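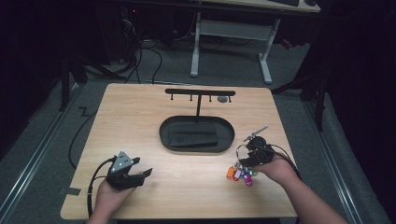
Drinier wrote that a stand with hooks is fine for a week and then everyone forgets it, and that I should screw a board to the wall and be finished. I rent, so I can not make holes, and this is why I ask here.

My problem is small but every day. I keep the keys of the house, the cellar, the bicycle and my mother's apartment on one ring, with colored tags so I can find the right one. In November I bought a key stand for the table near the door, the T kind with four hooks under the bar and a tray at the foot. The stand is light. When I hang the heavy ring on the outside hook, the whole thing leans to this side, and two times it fell down when I went past with a bag. Also the tags turn around and catch on the next hook. Is there a way to make it stay, or should I buy a different one? I don't want to pay more than 30 dollars.

Sánchez
30 December 2023

I have nearly the same stand since two years. The tray is the part that holds it, so put the weight there. I keep my coins and a flat stone from the river in mine, and it does not move. If your tray has a pad, lift it a little and see if there is space under it. I cut a piece of steel sheet in the form of the tray, laid it under the pad, and you don't notice it when you look.

For the ring, use one of the two hooks near the post. The outside hooks are for light things, for example one single key or a face mask on a string. I had to teach this to my family – it took longer than the steel.

About the tags: you can split the ring. I have the daily keys on one small ring and the others on a second, and they hang on different hooks. Then the tags have air between them. If you need all of them together when you go out, a small clip joins the two rings in a moment. Please choose a clip which closes well. I lost a cellar key from a cheap one and the lock cost me 28 dollars.

Under the foot I would also put thin rubber, the kind that is sold for drawers. On a smooth table it helps a lot against sliding, but it does not help against falling over, so do first the weight.

Pekix

just use a bowl. I had hooks, a box, a magnet thing, 1000 ideas, and now a bowl. keys go in, keys come out

Pridix

Thank you to both. I put coins in the tray and moved the ring to a middle hook, and now it stands straight. I will look for the rubber after the holidays. The bowl I tried already last year – everything went in it, also receipts and batteries, and I had to dig for the keys.

Sánchez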